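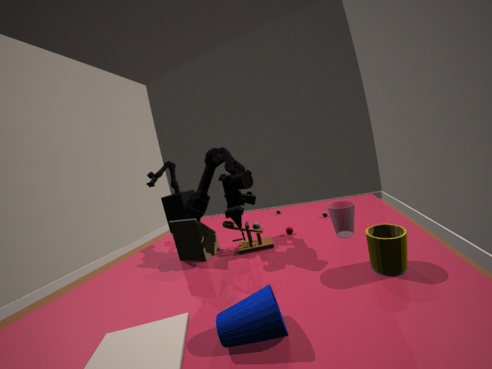

Digital textbooks reach a classroom under one of three kinds of license, and the kind chosen decides most of what follows in cost and in support. A per-seat license is tied to a named student and ends when the term ends. A site license covers every enrolled account at one address. A perpetual license is paid for once and does not include later editions. Publishers price these by what a title contains, and an interactive figure costs more to produce than a printed plate. A rendered room with a glossy pink-red floor, plain walls and a two-armed robot on a pedestal can be redrawn from another angle on request; a plate is fixed at printing. In the Kerekes catalog, titles with rendered figures are listed in a separate price band, and that band is not sold under a perpetual license.

Unit 4. Cost of a digital reading list

Take the case used in lecture. Varstead has 600 enrolled students and a first-year course of 166. The course requires one core title and two supplements. Under per-seat terms the school buys 166 seats for the core title each year. Under site terms it pays a flat fee set by total enrollment, so the 434 students who never open the book are still counted.

Per-seat terms are cheaper when few courses share a title. Site terms become cheaper as sharing rises, and the crossing point should be worked out for each title separately. Balogh puts all titles into one calculation in his worksheet, which hides the effect. Do not copy that method in the assignment.

Unused seats are a second source of cost. Plustel allows a seat to be moved to another student within 10 days of activation. After that it stays with the first student even if the student drops the course. Enrollment changes are heaviest in the second week, so activation should be held until the class list is final.
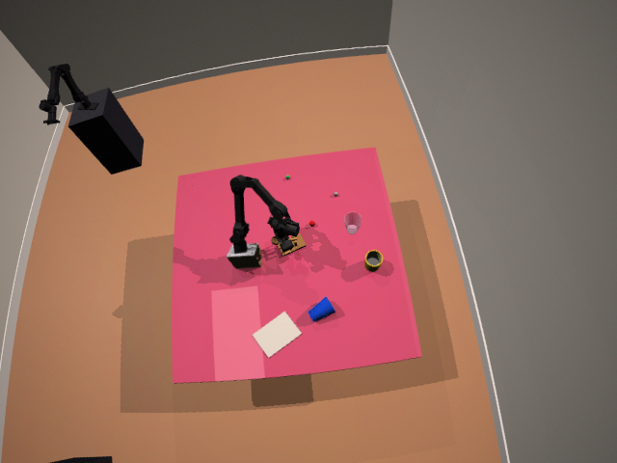 What happens to a student's notes when a per-seat license ends?

The notes stay on the publisher's server but cannot be opened without an active seat, so students should export them before the last day of term. Grillance exports highlights and typed notes as plain text. Handwritten marks are left out of the export.

Assignment 4 is due in November. Choose one title from the list, find the crossing point for a school of 300 students, and show each step. Reading: Pálfi, chapter 6; Assunção, sections 2 and 3 only.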